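Keeping lemons on the counter or in the fridge?
Zondidbridge Home Forum > Kitchen and Pantry

pithandpeel
Posted May 30, 2019
We moved to Garmont last fall and our lemons go hard much faster than they did at the old place. I buy a bag, leave it on the counter, and by the second week the skins are like leather. Is it the dry air? My mother never put citrus in the fridge and I'd like to avoid it if I can. The fridge is small.

oldstove_2000
Dry air will do it. Put them in the fridge in a sealed bag with the air pressed out. Mine keep up to 2 months that way. On the counter I wouldn't plan on more than a week.

marrowbean
I disagree about the sealed bag. I tried it and got mold on the ones at the bottom. Loose in the crisper drawer works fine for me, and you can see what you have.
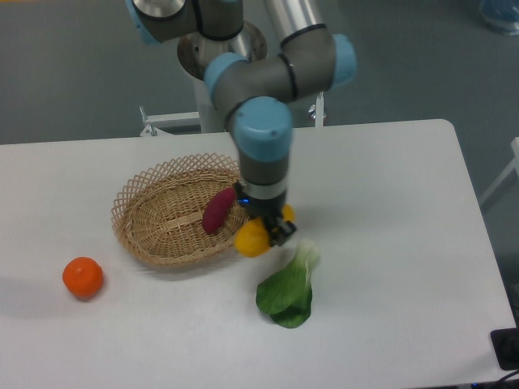

The other thing is how many you buy. I used to get the big bag from Khoo because it was cheaper per pound, then throw out a third of it. Now I buy what I need for the week and it costs less.

oldstove_2000
Mold in a bag means they went in damp. Dry them with a towel first. Loose in the drawer they shrink, only slower than on the counter.

marrowbean
They were dry. We may have different fridges.

tinlid
Anyone tried keeping them in a jar of water in the fridge? A neighbor in Protmont does it and changes the water every few days. I did it from September on last year and they stayed juicy, but the jar takes up a whole shelf.

pithandpeel
No room for a jar. I'll try half in a bag and half loose and see which half goes first. What about the hard ones I already have?

oldstove_2000
Grate the peel if it isn't too far gone, then squeeze them and freeze the juice in an ice cube tray. There's often more juice left than you'd think from the outside.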